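An Open Day at the Inport Practice Center

September 27, 2023

I've been going to college basketball games since before I could see over the seat in front of me, and I had never once been inside a practice facility. So when Inport opened up its new building for a day I put my name in for a tour the same hour they announced it, and I got a morning slot! I took the bus, got off a stop too early, walked the rest, and still got there before the doors were unlocked.

They took us in by groups, with a lanyard each and a strict warning about shoes. If you had heels or hiking boots on you were handed a pair of those floppy blue covers, and you'd be amazed how many grown adults can't put them on standing up (me included, I had to sit on the steps).

First stop was the main court. It's smaller than the arena, obviously, but the ceiling feels higher because there are no stands to speak of, just a strip of benches down one side. There are baskets on the side walls as well as at the ends, so the bigs can work at one end while the guards shoot at the other and nobody gets an elbow in the face. Our guide used to play here and she told us the old gym had a dead spot near the left corner where the ball came up about half as high as it should. The home team knew it and the visitors didn't. I think she missed it a little.

Then we got to shoot. Everybody had 3 free throws, and whoever made all of them went into a drawing for season tickets. I made one. It hit the rim, the backboard, the rim again and fell in, and I would like it on the record that it counted. A boy of maybe nine in front of me made all of his underhand and got the biggest cheer of the day.

After that came the Cidine room, which is where they do the shot tracking. Players are supposed to get up 253 makes in a session before they can leave (makes, not attempts!), and I asked why such an odd number. The guide said it had been like that since she was a freshman and she never got an answer either. They keep a board with the weekly leaders and the women's team had four of the top five places, so I know whose games I'm going to this winter.

The weight room was roped off, so we just leaned in through the doorway. I was a bit let down, since that's the part my brother had told me to take notes on. What I can report is that it smelled like rubber and was very loud with nobody in it, because they leave the music on. 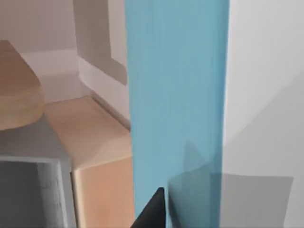 Lunch was in the Santoso lounge upstairs, where the players eat and do their homework. Turkey wraps, chips, a cookie, and good coffee, which I did not expect. I sat with a couple who've had the same seats for ages and they were full of worry about the schedule. They may be right. There are too many road games early on, and if the team comes home from that stretch with a losing record it'll be a long wait until March. I'm more hopeful than they are. The freshmen looked quick in the half hour of open practice we got to watch afterward, and the point guard talks the whole time, to everybody, even to the student handing out towels.

The shop table by the exit was run by Tesia, the people who make the warm-up gear, and I bought a gray T-shirt that's a size too big because that was all they had left. Parking was around 4 dollars if you drove. The bus stop you want is the second one after the bridge, by the way. They said there'd be another open day in the spring and I've already asked for the afternoon slot, which gets the longer practice.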